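Reading time: 2 min

Questions about your tax refund deposit

We collected here the questions which readers send most often to our office in Kirow. The answers are written by Ottmar Lammers and checked by Hartmut Nolte.

Why is my refund smaller than the amount on my return?

Usually the IRS corrected a number or used a part of the money for an old debt. A letter with the explanation comes by mail, sometimes after the deposit.
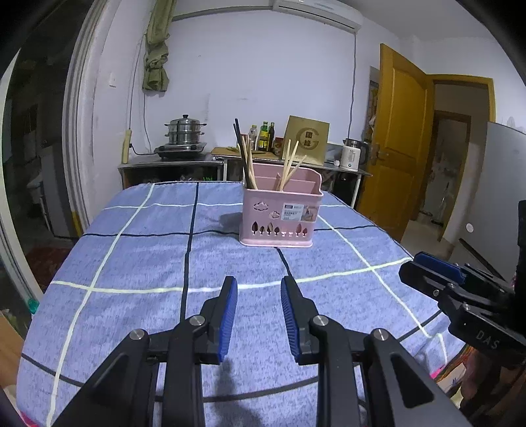
Pink basket with chopsticks on a plaid tablecloth.

I closed the bank account. Where does the money go?

The bank normally sends the payment back, and then a paper check can be mailed to your last known address. Please keep this address up to date.

Can I spend a deposit that I did not expect?

Better wait for the letter. One reader received $3655 in December and had to return it, as the payment was made by mistake. 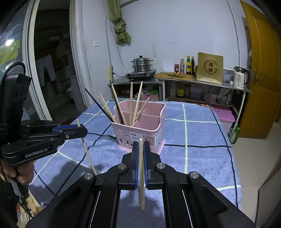 Does the refund count as income?

A federal refund is not taxable on your federal return. If interest was added, the interest is taxable. A state refund can be taxable if you itemized your deductions in the year before.

Last checked 23/03/2024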